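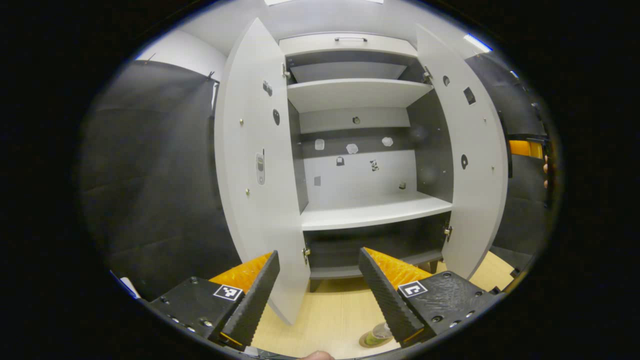

Dec 22, 2021

Ondieki Press to publish debut novel Plulley in January

PROTBRIDGE: Ondieki Press will release Plulley, a first novel for readers aged 14 and up, in January. The 294-page paperback will be sold in bookshops and through the publisher's website, with an ebook out the same day.

Plulley is set in Hendham, a mill town on a slow brown river, in the last summer before its high school closes. Two cousins who have not spoken since their grandmother's funeral are sent to clear out her house. Among her papers they find letters from a girl who left town in the 1970s and was never mentioned again. One cousin wants to find her. The other has reasons to leave the matter alone, and the reader learns them well before the family does.

The title is the name the missing girl used to sign her letters. The story is told by both cousins in alternating chapters, and the letters are printed in full between them.

The manuscript came to Ondieki through its open reading period, which accepts work from unpublished writers. It was edited over two years at the Protbridge office. An early version of the opening chapter appeared in the publisher's newsletter and has been revised for the book.

"We were drawn to the way the two voices disagree about the same afternoon," the publisher said. "Neither cousin is lying, but you would not want to rely on either of them."

The novel deals with grief and family estrangement. Teaching notes for Years 9 and 10 will be free to download from the release date and include four classroom activities, a reading schedule and a short piece on using letters in fiction.

Advance copies are available now to reviewers, librarians and booksellers. Requests should go to the Ondieki Press publicity desk and include a postal address. Please note that the office is closed over the holidays, and copies asked for during the break will be posted when it reopens in January.

ENDS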